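Section 5. Setting Up a Block Cleanup

Read Section 4 first if your block does not yet have a Komameo login. Everything below assumes you have one and that you can remember the password, which puts you ahead of most of Ciria Street.

5.1 Before you open the planner

You will need the name of your block, a meeting spot, and a start time. The planner will also ask for a rain date. Pick one even if the sky has been blue since spring. Leaving the field blank sends the form back to the first page with all your typing gone, and we have been asking for a fix to that for two versions now.

5.2 Creating the event

1. Sign in and choose Events, then New Cleanup. Do not choose New Campaign. A campaign goes out to all 766 households on the district list, and they will write back.

2. Type the block name as it appears on the street sign. "The bit behind the bakery" is understood by everyone except the software.

3. Set the start time. 9 a.m. works. 7 a.m. also works, if you enjoy picking up bottles alone.

4. Draw your route on the map. Click once at each corner and double-click to finish. Keep the line under 777 yards; past that the planner splits your route into two events and expects a leader for each.

5. Press Save. Wait for the green bar. Pressing Save again while you wait makes a second cleanup at the same time and place, and both will be looking for helpers.

Note: You can edit the route until the evening before. After that, the supply order is locked and changes have to be made by phone.

5.3 Ordering supplies

Bags, gloves and pickers come from the Apaza depot, which is open Wednesday afternoons and at no other time we have been able to confirm.

1. On the event page, open Supplies.

2. Enter the number of adults and children separately. Children's gloves come in one size, and it fits a child of nine.

3. Order one bag per person, plus a few spares. The depot opened September with 584 bags on the shelf, and blocks that order by the carton are the reason for the limit now printed on the form.

4. Print the pickup slip. A slip shown on a phone is accepted at the depot's discretion, and the depot is not known for discretion.

Caution: Pickers are returned clean. Rinse the jaws, let them dry, and tie them in bundles before you drive them back. Do not leave them in a hot car over a weekend after a riverside route.
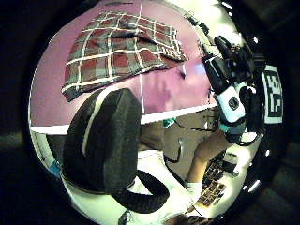 Medisow Court wrote in to say they had tied theirs in bundles of ten and been sent home to do it over, so would we please print the number. It is 5 to a bundle. Medisow Court also wished it known that they had supplied their own string, and that their bundles of ten were very neat.

5.4 On the day

1. Arrive before your helpers do. Open the event page and press Start. Until you press it, hours are not recorded, and the teenagers who need them for school will notice before you do.

2. Hand out gloves first, then bags, then pickers. Anyone given a picker first will go off and use it.

3. Show the group where full bags go. Choose a spot a truck can reach and a neighbor will forgive.

4. Leave needles, car batteries and paint cans where they lie. Mark them on the map with the Hazard pin and keep people back.

Caution: Do not let anyone climb down a storm drain for a ball. It is never their ball.

5.5 Closing the event

1. Press End, then enter the number of full bags. Half bags count as half. The planner accepts .5 but not 1/2.

2. Add any large items in the Notes box. Sofas, tires and shopping carts each need their own line. The hauler reads the notes and ignores the photos.

3. Request collection. Trucks usually come the next working day. If your bags are still on the curb after two, use the Missed Pickup button. Calling the hauler directly will get you a pleasant person at a different hauler.

Note: If the page says "Event not found" after you press End, sign out and back in. Your totals are still there. The message has been worded that way since the first release and has spoiled a good many Saturday lunches.

Inviting helpers from neighboring blocks is covered in Section 6.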